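Chore Robots: Frequently Asked Questions

Last updated July 29, 2024

Can a robot clean my bathroom yet?

Parts of it, slowly, and with a person nearby. Wiping a flat counter is the easy part. Clearing the counter first is harder, and most of the work at Marnham goes into that.

Why are small items so difficult?

A toothpaste tube lying flat gives the fingers very little to grab. It bends when squeezed, it can slide on smooth stone, and it changes shape as it gets used up. A cup with a handle is easier. The toothbrush in the cup is somewhere in between.

In our bathroom task the robot has to pick up the tube from in front of the sink and put it away without bumping the faucet or the vase beside it.

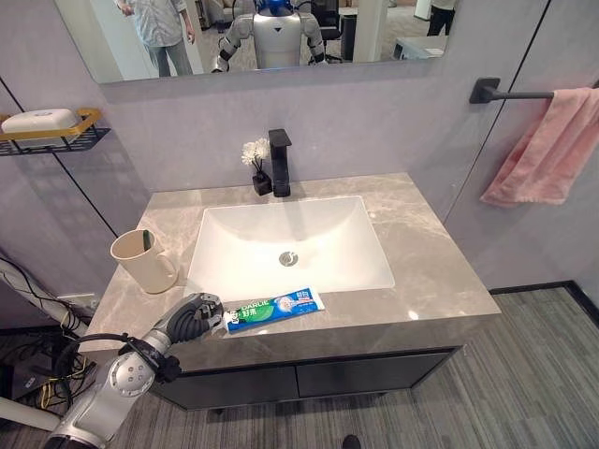

How often does it work?

In our last round we ran the tube task 242 times on the Jenora arm. The pickup is now good enough to show visitors. Putting the tube away still fails too often, usually because it turns in the grip.

What about towels and laundry?

Hanging a towel on a bar works on a good day. Folding is a separate project, called Lalach, and we expect to have something to report in November.

Are shop-floor jobs easier?

Usually, yes. Parts come in known sizes and sit where they are supposed to. The Kandpal line has 9 stations, and 4 of them now run without a person loading them. A home has no stations, and things move every day.

Can I buy one?

No. We don't sell robots and have no price to give – anything you see quoted elsewhere did not come from us.

Who do I ask about a visit?

Write to Hnat Stetsiuk. Visits are for groups of 2 or more and need to be booked ahead.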